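List: Lirkonwood Home Cooking and Curing
Subject: Re: Dry brine vs. wet brine for turkey breast, and the gravy salt problem
Date: November 28, 2019

Replying to the question from last night, quoted in full because the archive drops threads when the subject line changes.

> I have a bone-in turkey breast, 1,289 g after I trimmed the neck skin. Last
> year I used the wet brine from the list archive (the 6% one) and the meat was
> fine but the gravy was too salty to serve. I threw it out and used a packet.
>
> Questions:
> 1. Is a dry brine less salty in the drippings, or is it the same salt in a
> different order?
> 2. If I dry brine, do I weigh the bone in the total or subtract it?
> 3. My oven is a Promow, the older one with the dial, and it runs hot at the
> back. Does it make sense to roast at a lower temperature and finish high?
> 4. Somebody on the list posted a stock reduced to a quarter. Is that usable
> for gravy or is it too strong?
>
> I have the evening and most of tomorrow morning. Not a large group, so the
> one breast is enough.

Taking these in order, with some notes at the end on the stock.

1. Salt in the drippings

The two methods do not put the same salt in the pan. A wet-brined breast takes up water as well as salt, and a good part of that water comes out again in the oven, carrying salt with it. A dry-brined breast has only the salt you put on it. At 1% by weight that is a small amount, and most of it stays in the meat. I have made gravy from dry-brined drippings every year since I stopped using the bucket and have not had to throw one out.

The other cause of salty gravy is the pan. If the roasting pan is much larger than the bird, the drippings boil dry and you are left with a salt crust and burnt fat. Pour in 300 ml of water or unsalted stock at the start and top it up when it gets low. Do not use canned broth for this unless the can says no salt added.

2. Bone weight

Weigh it whole. Strictly the bone should come off, and with a bone-in breast that might be a fifth of the total, but the percentages people quote on this list (1% for tonight, a little less for two days) were worked out on whole weight. If you subtract the bone and then use our number you will end up under-seasoned. For your piece use 13 g of salt. Use a scale. Kosher salt brands differ in density enough that spoon measures are no good for this.

Put most of it on the meat side. Loosen the skin from the wide end, get your fingers under it, and spread the salt directly on the flesh. The rest goes on the bone side and a pinch on the skin. Set it on a rack over a tray, uncovered, in the refrigerator. The usual advice is 24 hours. Overnight works for a single breast of this size, though the seasoning will be lighter near the bone.

No baking powder on the skin if you plan to keep the drippings. It washes down into the pan and the gravy tastes of it.

3. Oven

I had the same model for some years. The dial is off by more than the hot spot is, so put an oven thermometer in before anything else. What worked for me:

Rack one position below center.
Thick end of the breast toward the door.
300 F until the thickest part reads 145 F on a probe.
Out of the oven, tented loosely, while the oven comes up to its highest setting.
Back in for the skin, and stay near the oven. Take it out when the thickest part reads 165 F.
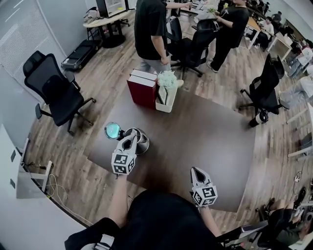 4. Reduced stock

Yes, usable, with two cautions.

First, find out whether it was salted before it was reduced. A stock that tasted right at full volume and was then taken down to a quarter is four times as salty, and no amount of flour will fix that. If you are not sure, dilute a spoonful with three spoonfuls of hot water and taste it.

Second, gelatin. A reduction of that kind sets hard when cold and will make gravy that looks thin in the pan and then goes stiff on the plate. Cut the flour by a third against whatever recipe you use. My own ratio, for a gravy that starts at 900 ml of liquid:

60 g fat, skimmed from the drippings, made up with butter if short
55 g flour, or 37 g if the stock is a reduction
900 ml liquid, being the defatted drippings plus diluted stock
Black pepper
Salt last, and only after tasting

Cook the flour in the fat on medium-low until it smells like toast and has gone one shade darker. Warm the liquid separately. Add it in four additions, whisking each one smooth before the next. Simmer ten minutes. Strain if the drippings had bits in them.

For one breast you will probably want half of this.

Corrections to the archive

The 6% wet brine in the archive is the Prudencombe version and was written for pork chops, four hours maximum. Somewhere along the line it was copied into the poultry section with the time changed to overnight. I have asked for it to be moved. Until that happens, please do not send new members to it. The Nwankwo brine, two entries down, is at 3.5% and is the one meant for poultry. It is fine if you prefer a wet brine, but I would still leave those drippings out of the gravy and use stock alone.

Also, the archive table for dry brining gives grams per pound in one column and percent in the other, and the rows for four and five pounds are swapped. Work from percent.

Food safety, since it comes up every year

A breast that is still frozen in the middle will not take salt evenly and will not hit temperature on schedule. If yours has any ice at the bone tonight, put it in cold water in a sealed bag, change the water every 30 minutes, and salt it when it has thawed. Dry the surface well first. The tray under the rack will collect some liquid overnight. Pour that off down the drain and do not add it to the pan.

Leftover gravy goes in a shallow container and into the refrigerator within two hours. It keeps three days. Reheat to a full boil.

If you get a weight for the cooked breast tomorrow, please post it along with the raw weight. I am collecting losses for dry-brined pieces at low oven temperature and have almost nothing under 2 kg.

--
Lirkonwood Home Cooking and Curing list
To leave the list, send a message with "unsubscribe" in the subject line.
Plain text only. Trim quotes where possible.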